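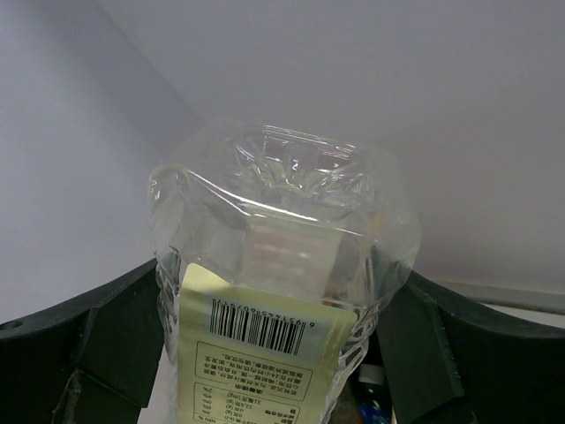
3.2 Bottles and their wrappings

The collection held 1,385 items of household packaging once duplicates had been taken out. Of these, 892 were bottles or jars, and the rest were trays, tubs, cartons and bags. We deal with the bottles here and return to the others in Section 3.4.

Each bottle was entered as a body with any number of added parts. A body is whatever holds the contents. Added parts are caps, seals, labels, sleeves and outer film. The distinction matters for sorting at home, where a person has to decide whether a bottle is one thing or several before choosing a bin. In the Bristside interviews this was the step people complained of most. Several said they would take a cap off without thinking but would leave a label on, and few had a settled habit with film.

Labels were coded by material (paper, plastic or unknown), by how they were fixed, and by whether they could be taken off by hand in one piece. Where the fixing could not be judged without pulling at the label, it was left as unknown. Figure 2 shows a clear bottle that has both a paper label and loose transparent film, the film lying in folds over the base. It would be entered as a body with at least two added parts. The cap is out of view and would be coded from the object itself.

Film gave the coders more trouble than labels did. On a clear bottle it is easily taken for part of the wall, above all where the plastic beneath it is shaped. The bottle in Figure 2 has a raised lattice pattern on its sides and a faceted base, and both bend the light much as creased film does. Obadia Shirima, who coded the whole of the Lelteter set, went over clear bottles a second time under a side lamp and changed a number of his first entries. We kept the later entry in every case.

We also recorded what was printed on each label, under four headings: product code, instructions, contents or nutrition table, and disposal mark. The text was not transcribed. A label in a language the coder could not read was coded by layout alone, so that a barcode, a boxed block of text and a ruled table with percentages, all of which appear on the label in Figure 2, could still be entered. Instructions for use and instructions for storage were not kept apart, as the two often share a box. Disposal marks are small and easily lost in other print, and an item was coded as having none only after the whole label had been looked at flat.

Weights were taken with the parts together and then apart. Film was weighed on the finer of our two balances. The Bovumgate items arrived with their labels already removed and stored in a single bag, and we could not match them back to their bottles with any confidence. They are left out of the label counts in Table 2 but kept in the body weights.

Coding was finished in October 2023. A small set from Brøndum came in after that and has been held back for the check described in Section 3.5.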